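Bench Assistant, Repair and Alterations
Urnthorpe Sewing and Mending Workshop
Posted 23/04/2025

Urnthorpe is hiring one part-time bench assistant for the mending side of the shop. The job is 13 hours a week, spread over three mornings, with extra hours in December when the coat repairs pile up. Pay is hourly and goes out every two weeks. The position is open until filled.

We repair clothing, bags, tents and household textiles for walk-in customers and for two regular accounts, Asness and Mendonça. Asness sends us work jackets and coveralls. Mendonça is a small hotel and sends curtains, table linens and the occasional bedspread. Between the accounts and the counter we handled 2,000 items last year, most of them zippers, hems and torn seams.

What you will do

Check in items at the counter, write the ticket and pin it to the piece. Sort by type of repair. Remove old zippers and loose thread before the item goes to a machine. Sew on buttons, snaps and patches by hand. Press finished work and bag it for pickup. Keep the thread racks in order and tell us when we are low on anything.

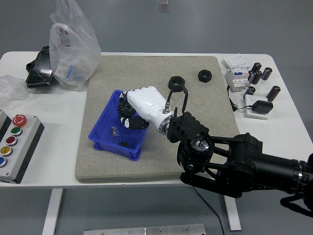 The assistant works mostly at a table and does very little machine sewing in the first few months. You will be on your feet for part of the morning and seated for the rest. Each table job is laid out before it is started, and we keep the work in one place so that small parts do not end up on the floor. Scissors and seam rippers go back on the wall at the end of each shift.

What we are looking for

You can sew a button and a straight hem by hand. You can read a ticket and follow it. You are comfortable talking to customers about price and pickup dates. You can lift a full laundry bag. Machine experience is useful but we will teach you the Ikamov, our older industrial machine, when you are ready for it.

How to apply

Bring or mail a short letter and one sample of hand mending, no bigger than a dinner napkin. Samples are returned. Address it to Hemi Halliday at the shop. Please include the mornings you are free and a phone number. We pay $100 for a trial morning, whether or not you are hired.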